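Checking camera sync before you train on a two-camera set

Updated 7 June 2025

In this tutorial we use the table-setting recordings from our Pladunlow project, where the arms work with dishes, spoons and chopsticks. If the head view and the wrist view do not agree in time, the policy learns the wrong thing, and you will see it only after many hours of training.
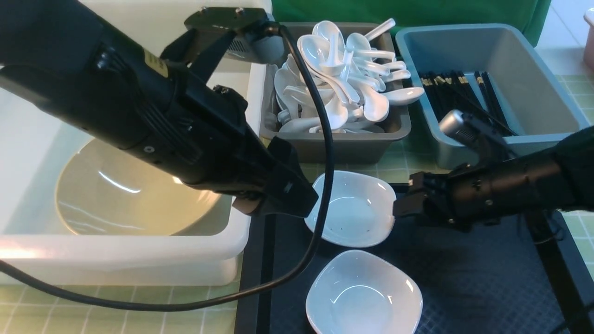
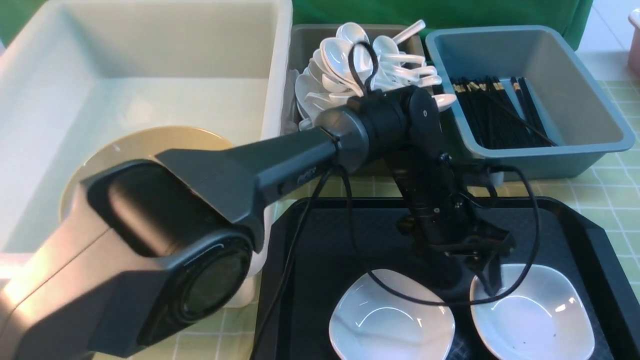
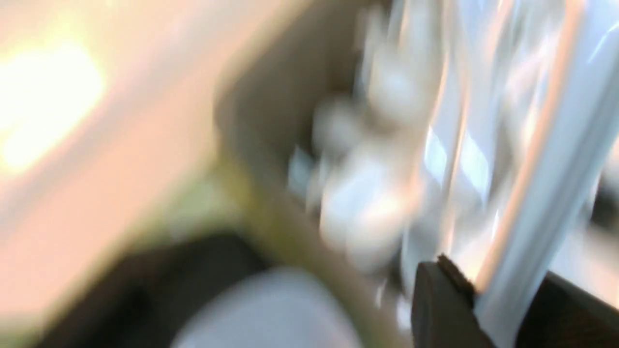 Head views (first and second) and a wrist view with strong motion blur (third).

What you need: one recorded episode, the Lernlow viewer, and a text file for your notes.

Step 1. Open the episode in Lernlow and put the head stream on the left side. Our streams run at 30 frames per second, so one frame is already a noticeable error.

Step 2. Find a moment when a gripper starts to move after a pause. Write down the frame number in the head stream. In my episode it was 195.

Step 3. Find the same start in the wrist stream. The first blurred frame is a good mark. An offset of up to 2 frames is fine for us. If it is bigger, shift the wrist stream and save.

Step 4. Repeat near the end of the episode. If the offset has grown, the clocks are drifting and a simple shift will not help — you must resample by timestamp.

Step 5. Mark the blurred wrist frames, but do not delete them. In March we trained with and without them on 101 episodes, and the policy without them often stopped too early above the spoons. We now keep them with a lower weight.

The default weight in the Rirnidum config file is fine to begin with. Change it only after your first full evaluation.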